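Kondevis hand-held gripper: is it worth the budget line?

Review, updated October 1, 2026

Our workshop had to decide in August how to spend the money for manipulation equipment. The choice was between one more robot arm or a set of hand-held grippers from Kondevis, ordered through the reseller Tretix. We took the grippers, 5 pieces. I was responsible for the plan, so I write down what I would like to have read before I signed the order.

The price of the gripper is only the first part of the cost. In our spreadsheet we forgot spare finger pads, storage cards and the time of people. The pads are soft rubber and I count them as a consumable, the same as gloves. Please put them in the budget from the first day. Tretix sells them only in packs of 30, so for a small team it is a big first purchase, but the price of one pad becomes reasonable.
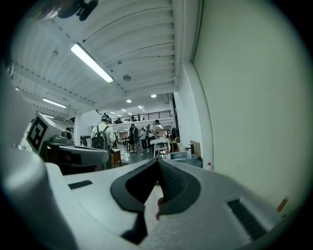
2 min read

The two dark gray pads are ribbed on the inner side and have a thick rounded rim. I like this shape very much. It holds small parts well and it forgives a person who does not approach exactly straight. The white body is wide, and my colleagues with small hands complained about this after a long session. I recommend to ask for a trial unit before you order the full set.

The second thing to plan is the room. A hand-held tool goes everywhere with its user, and other people go everywhere too. Our first plan had all tables in one row, and we were bumping elbows all the time. Now we leave a free aisle between the tables and we reserve the tables in a shared calendar. Square markers are also an expense, small but real, if you want them on good boards and not on printer paper.

Delivery was slower than promised. The second box came late, and the Fakir carrying cases we ordered with it did not fit without cutting the foam. Tretix answered my emails politely and refunded the cases.

I also compared with the Grakuvbridge model. It is lighter, but the pads are glued, so a worn pad means sending back the whole tool. For us this decided the question.

My score is 84 out of 100. I took off points for the wide body, the late box and a manual which explains the cleaning in one sentence. For next year I have already asked for two more units and another pack of pads.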